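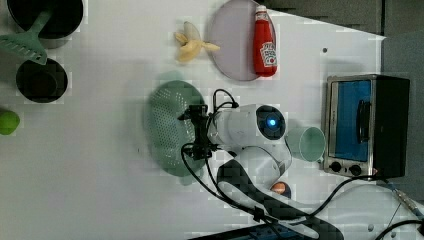
Issue 38, page 17

Trading Floor and Communications Room Inspection: Checklist with Comments

Site: Skallach Securities, fixed income dealing floor and adjoining communications room
Inspected: 8/25/23
Completed by: Jean Lindsay, operational resilience
Status codes: S = satisfactory, A = action needed, N = not inspected

Scope. The inspection covers the dealing desks, the recorded voice lines, the local equipment room, and the manual fallback procedure for order handling. It does not cover the primary data center, which is inspected under the Siromberg hosting contract. Item numbers follow the previous form so that results can be compared line by line. Items 2.4 and 5.3 are new.

SECTION 1. ACCESS TO THE FLOOR

1.1 Badge readers operate on both entrances. S
Comment: Both doors released and relocked within the set time. The north door closer is slow but reaches the latch without help.

1.2 Access list matches current staff list. A
Comment: Two leavers still held active badges. Neither badge had been used after the leaving date. Both were disabled during the inspection. The monthly feed from human resources should be checked to see why these records were skipped.

1.3 Visitor log complete. S
Comment: Entries are legible and carry a host name and time out. One engineer from Chaimongkol signed in under the firm's name only. Reception has been reminded to record the individual.

1.4 Information barrier between sales and research desks. S
Comment: Partition and badge restriction in place. The shared printer has been moved to the sales side, as requested last time. Research now prints to its own device with PIN release.

SECTION 2. DESKS AND WORKSTATIONS

2.1 Screens lock after the set idle period. S
Comment: Tested on 17 workstations. All locked at the set interval. The market data wallboards are exempt and carry no client information.

2.2 Power leads and extension blocks. A
Comment: One extension block was plugged into another at the end of the rates row. The arrangement was removed and the desk re-fed from the floor box. Floor boxes in that row are full, and the next desk move will need an electrician -- please do not approve it before then.

2.3 Cable covers and floor tiles. S
Comment: Tiles flat. One cover strip behind the repo desk had lifted at the edge and was fixed down on the spot.

2.4 Emergency cancel function available to each authorized trader. A
Comment: New item. The function withdraws all resting orders for the trader's book on the Skemitz order system. It was tested in the practice environment for every authorized login. One login returned a permission error. The permission was missing from the role profile issued in the last system update, and the user has been told to call the support desk to cancel orders until the profile is corrected.

2.5 Price and size limits displayed correctly. S
Comment: Limits on screen agree with the signed limit sheet. The copy of the limit sheet pinned beside the credit desk was out of date and was taken down. Printed limit sheets should not be kept at desks.

SECTION 3. RECORDED LINES

3.1 All dealing turrets recording. S
Comment: There are 38 turrets in service. A test call was placed from each and retrieved from the archive. Audio was clear on every call. The two spare turrets in storage were not tested.

3.2 Recording time stamps agree with the reference clock. S
Comment: Drift was within tolerance on both recorders. The figures are in the separate clock log.

3.3 Mobile recording. A
Comment: Three desk mobiles had not connected to the recording service after a handset replacement. They were withdrawn from use. Handsets should be test-called before they are handed to the user, and the test should be noted on the issue form. The form has a box for this. It was blank on all three.

3.4 Failure alarm reaches the supervisor. S
Comment: Recorder B was disconnected under supervision. The alarm appeared on the supervisor's screen and by text message. Calls continued to record on Recorder A throughout.

SECTION 4. COMMUNICATIONS ROOM

4.1 Door locked, keys accounted for. S
Comment: Keys agree with the register.

4.2 Temperature and airflow. S
Comment: Reading within range. Blanking plates have been fitted in the lower half of rack 2. The upper half still has gaps and should be finished when the new switch goes in.

4.3 Backup power. A
Comment: The battery unit carried the full load for nine minutes before the test was stopped. The required period is also nine minutes, so the result passes with no margin. The batteries are near the end of their rated life. Status is set to A on that basis and replacement should be brought forward to October.

4.4 Fire extinguisher in date and suitable for electrical equipment. S
Comment: Correct type, seal intact, tag in date.

4.5 No storage of combustible material. A
Comment: Empty packing boxes were stacked behind rack 3. Removed. This is a repeat finding.

4.6 Network paths separated. S
Comment: The two carrier lines enter by different risers. Labels on the patch panel match the drawing, except port 9, which is labeled as spare and carries the link to the clearing agent. The label has been corrected. The drawing was right.

SECTION 5. MANUAL FALLBACK

5.1 Paper deal tickets available. S
Comment: The cabinet held 200 numbered tickets in sealed packs. Stock is enough for one full trading day at normal volume. The number sequence agrees with the register.

5.2 Contact list for dealers, custodians, and clearing agent. A
Comment: The list on the shared drive is current. The printed copy in the fallback box is an older version and includes a clearing agent desk number that no longer rings. A new copy was printed and the old one destroyed. The printed copy should be replaced each time the file changes, with the version shown in the footer.

5.3 Staff can complete a ticket without the system. S
Comment: New item. Two traders and one assistant were each asked to complete a ticket for a corporate bond purchase, including accrued interest and settlement date. All three tickets were usable. One had the trade time in local time without saying so. The ticket has no space for the time zone, and one should be added at the next printing.

5.4 Reconciliation after fallback. N
Comment: Not inspected. The procedure is being rewritten by the middle office, and testing the old version would be of little use. To be covered at the next visit.

SECTION 6. GENERAL SAFETY

6.1 Exit routes clear. S
Comment: Clear on both sides. A coat stand near the south exit was moved back against the wall.

6.2 Emergency lighting. A
Comment: One fitting outside the communications room did not light on test. Reported to the building manager. The fitting is on the landlord's circuit and the repair is the landlord's responsibility, but the firm should confirm completion in writing.

6.3 First aid box. S
Comment: Contents complete and in date.

6.4 Floor wardens named and trained. S
Comment: Cover is adequate during market hours. Early cover, before the European open, depends on one person. A second early warden would be sensible.

ACTIONS CARRIED FORWARD

1.2 Check the leavers feed. Owner: human resources systems.
2.2 Additional floor boxes, rates row. Owner: facilities.
2.4 Correct role profile and retest the failed login. Owner: trading systems, with Skemitz support.
3.3 Test call before issue of any handset. Owner: voice services.
4.3 Replace batteries. Owner: facilities.
4.5 Packing material to leave the room the same day it arrives. Owner: infrastructure team.
5.2 Version control of printed contact list. Owner: dealing support.
6.2 Written confirmation of lighting repair. Owner: facilities.

Items 2.4 and 3.3 take priority over the rest. The withdrawn handsets stay in the locked drawer until each has a successful test call on file. Evidence of closure goes to Jean Lindsay with the item number in the subject line -- screenshots are acceptable for system changes, but a signed sheet is needed for electrical work.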